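動作教示による台所片付けタスクの学習 実習報告書(後期提出版)

班:Ternix班
報告書まとめ担当:Tahmineh Ghaffari

0. はじめに(先に断り)

提出が夜の11時すぎになったので図の番号とか体裁が揃ってないです。数値は全部ログから取り直したので合ってるはず。考察は班で話したことを自分がまとめた。文体がばらばらなのは複数人で書いたから。

1. 目的

手持ちグリッパで人が実演したデータだけを使って、台所の細い物を掴んで別の場所に置く動作を学習させる。対象は箸、泡立て器、計量スプーン。最終的にはアームに同じ形の指をつけて動かす。

前期は遠隔操作(リーダーアームを握って動かす方式)でやっていた。今期は手持ちに切り替えたので、その比較も目的に入れた。どっちが良いかというより、何が取れて何が取れないかを見たい。

2. 背景と前期のまとめ

前期の遠隔操作は机の上だけでやった。積み木を掴んで箱に入れるだけ。これは普通に動いた。問題は操作者の疲れと速度。リーダー側のアームが重くて、肘を浮かせたまま動かすので後半のデータが明らかに雑になる。グラフにすると後半で軌道がガタガタしている(前期報告書の図を参照)。

あと手先の力が返ってこない。掴んだかどうかを目で見て判断するしかない。積み木なら良いけど、箸みたいに細いものだと、指の間に入っているのか手前にあるだけなのかがモニタ越しだと本当にわからない。奥行きが潰れる。

手持ち方式だと自分の手で直接持っているので、挟んだ感触がレバーから少し来る。台所にもそのまま持って行ける。アームを運ばなくていいのが一番大きい。前期はアームを台車に載せて運ぶだけで午前が終わった。

3. 機材

・手持ちグリッパ(班内の呼び名はPulletti)。平行リンクで指が開閉する。指先は細いタイプに交換ずみ。
・カメラ:グリッパに固定。指先が必ず映る向き。
・記録ソフト:Wilczyńska。研究室の先輩から引き継いだもの。名前の由来は不明。
・学習用PC:研究室の共用機。夜しか空いてない。
・遠隔操作用アーム(Grirmont):前期と同じもの。今期は再生と評価にのみ使用。

指先について。最初は太い指でやっていて、箸が2本揃っている時は良いが片方だけ掴むのがどうやっても無理だった。細い指に換えてから片方だけ狙えるようになった。ただし細い指は横からの力に弱い。泡立て器の柄を掴んで持ち上げると指がねじれる感じがある。太さの違う指を対象ごとに換えるのは評価が面倒になるのでやめて、全部細い指で統一した。

4. データ収集の手順

実演は全員同じ手順でやる。前期に人によって手順が違ってデータが混ざった反省から、紙に書いて壁に貼った。以下はその紙の内容を書き写したもの。

手順1 記録ソフトを起動してカメラの画が出ているか確認。真っ黒の時はケーブルを挿し直す。だいたいこれで直る。

手順2 グリッパを全開→全閉→全開。開閉幅の原点をここで取る。忘れると後で幅の値がずれて、そのエピソードは捨てることになる。

手順3 開始位置にグリッパを構える。構えたまま一呼吸おいてから録画開始。動きながら始めない。

手順4 対象に近づく。上から真っ直ぐ降ろさないで、斜め手前から入る。真上からだと自分の手首で対象が隠れる。箸の場合は箸の向きに対して指の開く向きが直角になるように手首を回してから降ろすこと。斜めのまま閉じると箸が回って逃げる。

対象の向きは毎回変える。同じ置き方ばかりだと同じ角度しか覚えない。箸は斜めになっている配置も必ず入れる。背景の物(まな板、包丁立て、かご等)は片付けないでそのまま。前期の机の上データは背景がきれいすぎて、台所に持っていったら全然だめだった。 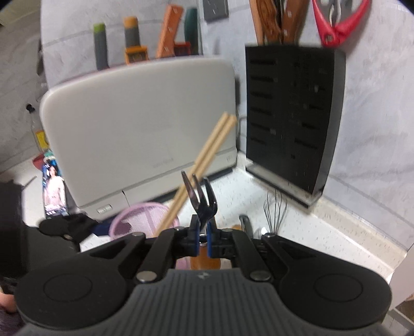

手順5 閉じる。レバーはゆっくり最後まで。途中で止めて様子を見たりしない(止まった所で学習後のアームも止まる。本当に止まる)。

手順6 少し持ち上げて、落ちないのを確認してから移動。落ちたらその場で拾い直さずに録画を止めて失敗フォルダに入れる。

手順7 置き場所の上で止まらず、下ろす→開く→まっすぐ引く。引く時に指先が対象に引っかかると置いた物が一緒に動くので、開ききってから引く。

手順8 録画停止。メモに対象名と向き、気づいたこと。「特になし」でもいいから必ず何か書く。

5. 集まったデータ

録画の総数は1248本。このうち原点取り忘れ、途中落下、カメラの画が飛んでいるもの等を除いて、さらに今回の対象3種に絞った。箸だけで345本。残りの対象の内訳は付録の表に入れる予定だったが間に合ってないので口頭で補足します。

除いた理由で多かったのは原点の取り忘れ。紙に書いて貼ってあるのに忘れる。終盤はソフト側で、全開全閉をしないと録画ボタンが押せないように変更した。最初からそうすればよかった。

カメラの画が飛ぶ件は、ケーブルがグリッパの付け根で曲がりすぎていたのが原因と思われる。結束バンドの位置を変えたら減った。ゼロにはなってない。

6. 学習

入力はカメラ画像と現在の開閉幅。出力は次の手先の移動量と目標の開閉幅。モデルの構造は前期とほぼ同じで、入力からアームの関節角を抜いた。手持ちだと関節角がそもそも無いので。

画像は縮小して使用。色の変化をつける水増しを入れた。左右反転は入れてない(指と手首の向きの関係が崩れるので)。

最初の学習は失敗。対象に近づくところまでは行くが閉じない。原因は、録画の頭に構えたまま静止している区間が長い実演が混ざっていたこと。「何もしない」が一番多い正解になっていた。静止区間を自動で切るスクリプトを書いてやり直したら閉じるようになった。手順3の「一呼吸」が人によって全然違った。Tahminehのは一番長かった(自分です、すみません)。

7. 評価

アームに同じ指とカメラをつけて、箸を掴んでかごの横に置く動作を40回試した。配置は実演と同じように毎回変えている。掴んで置くところまで全部できた場合だけ成功とした。

成功率の表は最終版に載せる。今の時点で言えることだけ書く。

・2本がくっついて平行に並んでいる配置は、まとめて掴みに行く傾向が強い。実演でもそうしているので当然といえば当然。
・箸がかごの縁に乗っている配置は難しい。片側が浮いているので高さの推定がずれて、指が台に当たる前に閉じてしまう。
・泡立て器は試しに数回だけやった。柄は掴めるが、持ち上げると頭側が重くて回る。指の問題なのか掴む位置の問題なのか切り分けできてない。
・計量スプーンは掴めても置けない。開いた時に指の内側のパッドに貼り付いて一緒に上がってくる。

失敗の中で一番困るのは、掴めてないのに掴んだつもりで移動していくやつ。開閉幅が入力に入っているので空振りは分かるはずなのに、箸が細すぎて全閉との差がほとんど出ない。幅の分解能が足りてないと思う。

8. 遠隔操作との比較

速度は手持ちの圧勝。1本取るのにかかる時間が全然違う。疲れ方も違って、遠隔は肩、手持ちは手首と親指に来る。

ただし遠隔操作で取ったデータはアームがそのまま動ける動きしか入っていない。手持ちは人間の手首で無理やり回した動きが入るので、再生するとアームの可動範囲から出て止まることがある。特に奥の方にある物を取るとき、人は無意識に体ごと乗り出している。アームは乗り出せない。

もう一つ、遠隔は失敗してもアームが見えているので何が起きたか全員で見られる。手持ちは実演者本人にしか感触がわからない。「今の滑った」と言われても横で見ている側はわからない。メモ欄を必須にしたのはこのため。

あと初心者への教えやすさ。手持ちは数回練習すればそれなりに取れる。遠隔は慣れるまでが長くて、前期はそこで時間をかなり使った。見学に来た1年生にも両方触ってもらったけど、遠隔は積み木を掴む前に時間切れになった。

9. 考察

手順を紙で統一したのは効果があったと思う。前期と比べて軌道のばらつきが小さい。ただ、揃えすぎたせいで失敗からの立て直しが一切データに入っていない。落としたら録画を止める決まりなので、モデルは落とした後どうすればいいか一度も見たことがない。実際、評価で箸が少しずれた時に拾い直しに行かず、そのまま置き場所に行ってしまう。

立て直しだけを集めた録画を別に作る案が出ている。わざとずれた状態から始めて、そこから掴み直す。わざとやると不自然になるという反対意見もあって、班の中でまだ決まってない。

指のパッドについては、もう少し貼り付きにくい素材に替えるか、パッドを貼る範囲を減らすか。箸には今のパッドが合っているので替えたくない。スプーンを対象から外すのが一番早いが、それは負けた感じがする。

カメラの位置も検討が必要。今の位置だとグリッパ本体が画面の下側をかなり占めている。指先が必ず見える利点はあるけど、手前の物が隠れる。少し上に上げるブラケットを3Dプリンタで出したが、ねじ穴の間隔を間違えて付かなかった。出し直し中。

10. 残っている作業

・成功率の表(対象別、配置別)
・付録のデータ内訳
・ブラケット出し直し
・静止区間を切るスクリプトの使い方を書く(引き継ぎ用。今は自分しか動かせない)
・失敗フォルダの動画の分類。落下と空振りが混ざっている
・遠隔操作で同じ箸のタスクを取り、同じ条件で比較。前期は積み木だったので今の比較は厳密じゃない

7月に入ると共用PCが他の班の予約で埋まるので、学習のやり直しはその前に終わらせたい。

11. 感想

箸は思ったより難しかった。自分の手だと何も考えずに掴んでいるのに、グリッパを持つと急に箸が転がる物に見えてくる。あと実演中はずっと息を止めてしまう。まとめて取ると頭がぼーっとするので、途中で交代した方が良いです。来年の班の人は交代の順番も紙に書いとくといいと思いまます。

Wilczyńskaの設定ファイルは共有フォルダに置いてあります。書き換える時は必ずコピーを取ってからにしてください。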